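Reusing a spirits bottle for homemade vanilla extract
2 min read

Posted in Kitchen & Pantry, April 15, 2021

I want to start a batch of vanilla extract so it's ready by November. I have a bag of vanilla beans and a bottle of plain vodka. Every recipe I find gives a different amount of beans. Also, do I need to boil the bottle first, or is a hot wash enough? I'd like to reuse one we already have. It held gin and still smells a little like it.

Trerham

Mutix

Go by weight if you have a scale. I use 13 grams of beans to 200 ml of vodka, which comes out a bit stronger than most store extract. Split the beans lengthwise and leave the seeds in. They have to stay under the liquid or the tops go slimy, so cut them in half if your bottle is short. Keep it in a cupboard and shake it when you think of it. Mine sat for seven months before I liked it. At 2 months it looked right but tasted mostly of vodka.

You don't need to boil anything. The alcohol takes care of that.

Sollcombe

Agree on the weight. For the bottle:

1. Wash it in hot water with dish soap. Rinse until there are no suds.

2. For the smell, fill it with warm water and a spoonful of baking soda and leave it overnight. Do the cap separately.

3. Let it drain upside down until it is fully dry inside. Mine took two days.

4. Check the neck and the cap. A short, wide neck makes it much easier to get the beans in and out, and the cap has to close tight.
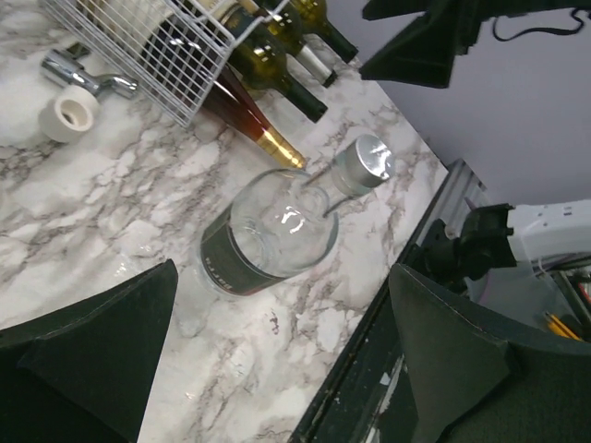 5. Soak the label off or cover it. Write the start date on a piece of masking tape.

If the gin smell won't go, use a different bottle. It does come through in the extract.

Jiang

I just buy the cheap grade B beans and stick them in the vodka bottle it came in. Pour out 100 ml first to make room. Works fine. Never weighed anything.

Contact us | Copyright 2021 | Back to top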